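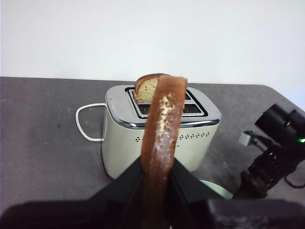
A slice of bread, crust side on

Trotura 700 – duplicate finder for help forums

I wrote the first version of Trotura for my own forum, where people kept asking the same question about printer drivers under slightly different titles. Searching by hand was eating my evenings! Trotura reads each new post as it's typed and shows the poster older threads that look close, so a good few of them find their answer before pressing send.

It runs on Stesier and Pacheco boards (sorry, no Lurico yet – I'm working on it, and it's slower going than I'd like). You drop the folder into your plugins directory, switch it on and let it build its index overnight. My own board has 169 sections and I had it going before breakfast.

Moderators get a side panel as well. Two threads go next to each other, you pick the one to keep, and the other gets a link to it. Nothing is merged or deleted unless you say so. The match score starts at 70, and I'd move it up to 85 if your members write very short titles, or you'll get some odd suggestions.

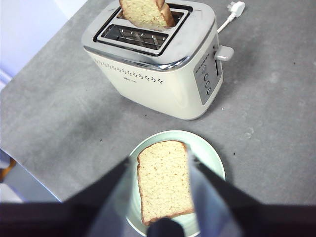

Cream two-slot toaster and a mint-green plate on a grey tabletop

What you get
Plugin folder and setup notes
Updates for one year
Email help from me, usually in the evening

One licence covers one board. If you run a test copy as well, that's fine, just use the same key. Older Stesier boards need the compatibility file, which you'll find on the downloads tab.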